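Got the spare room back into shape this week. Posting it as I go in case it helps anyone who rents out a room.

Started with the bed. White duvet, white pillows, one dark gray pillow in front. I gave up on patterned covers in June – too hard to match when one gets stained.

Sakda Sukprasert asked why I don't put a rug down. The carpet is brown and it hides plenty. A rug is one more thing to wash.

Nightstand is the Tamayo one, secondhand, 40 dollars. Drawer still sticks if you pull from one side. Wax on the runners helped a little.

On to the wastebasket. I keep a small one next to the bed and line it with a thin bag. Guests will use the floor if the bin is across the room.

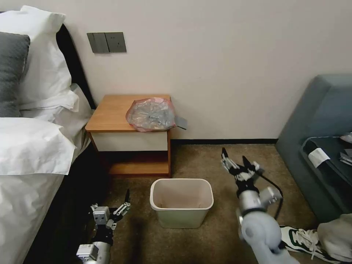
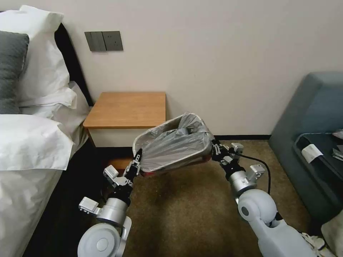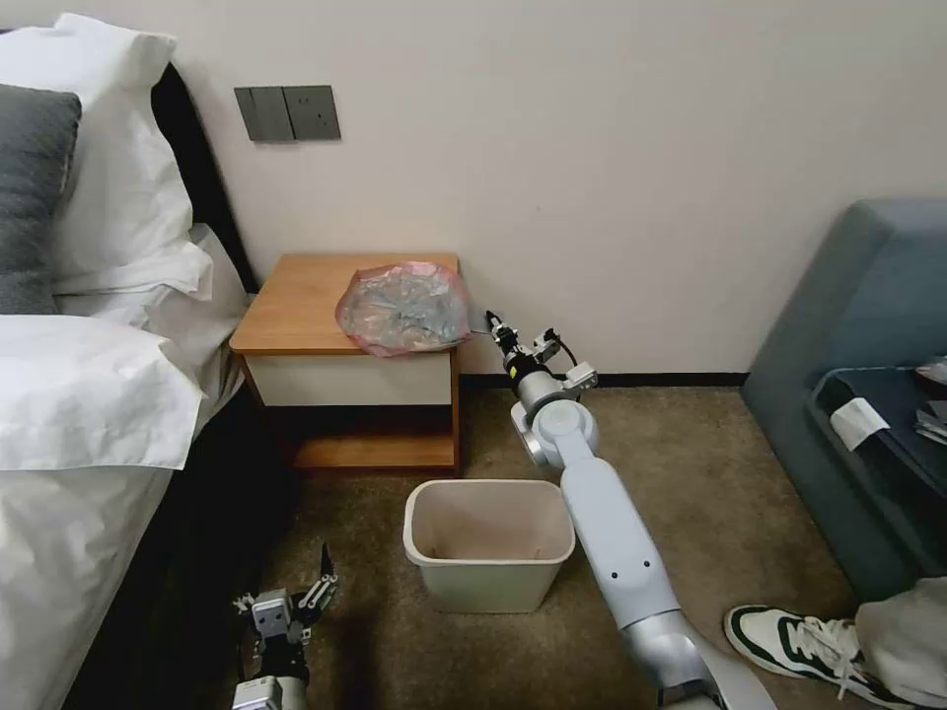
The bin corner, by the bed. Liner is in the bin in the second one and on the nightstand in the other two.

Liners are from Zondo, 115 to a box. They are too big for a bin this size, so I fold the extra over the rim and tie a knot in one corner if it slips.

Bin gets a wipe with dish soap between guests. If there is a mark that won't come off, baking soda and a wet rag, leave it a while, then rinse.

Someone asked about the headboard. It's dark, so dust shows. Dry cloth first, then a damp one – the other way around just makes streaks.

Still to do: vacuum under the bed, find a lamp, and fix that drawer properly. Wolia has a lamp I like but I'm not paying 391 for it.

Will post again when the lamp is sorted.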